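**Winter water notes, Jan 29, 2024**

The town office in Pastevton has sent out its cold-weather reminder again, and this year it comes with a change. Homes on the Trongate side of the river will have their meters read in March instead of at the end of winter. If your account number starts with 322, you are in that group. Bills in the meantime will be based on last winter's use, and any difference will be settled on the spring bill.
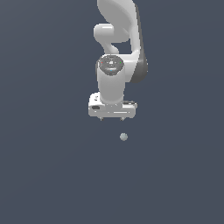 **Do I need to be home when the meter is read?**

Only if your meter is inside the house. Outdoor meters are read from the lid, so please keep it clear of snow and parked cars. For an indoor meter, the office will mail a card with a time on it.

Most calls to the office in January are about frozen pipes. The usual trouble spots are kitchen sinks on outside walls, crawl spaces, and garages with a laundry hookup. Open the cabinet doors under the sink on very cold nights and let the cold tap run in a thin stream. Take garden hoses off the outdoor taps. A hose left on holds water against the valve, and the split often goes unnoticed until spring.

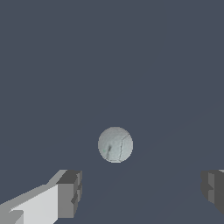

Foam sleeves for bare pipe are sold at the hardware counter at Yoo on the main road. Measure the outside of the pipe before you go. The sleeves come in five sizes and can't be returned once cut.

If a pipe does freeze, shut off the water to the house first. Open the nearest tap, then warm the pipe slowly with a hair dryer, starting at the tap end. Never use a torch.

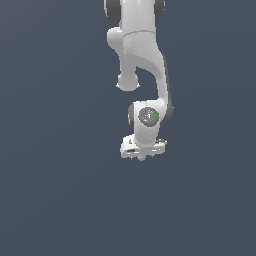 *2 min read*

Work on the Bovimard main is still on hold. The crew replaced four valves before the ground froze and will go back when it thaws. Until then, homes on the upper streets may have lower pressure in the early morning. 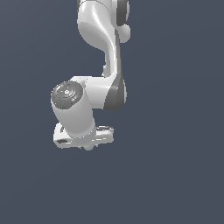

**Is the water safe to drink if it looks cloudy?**

Cloudy water that clears from the bottom of the glass up is usually just air and is fine to drink. Brown or yellow water should be reported. Run the cold tap for five minutes, and call the office if the color is still there.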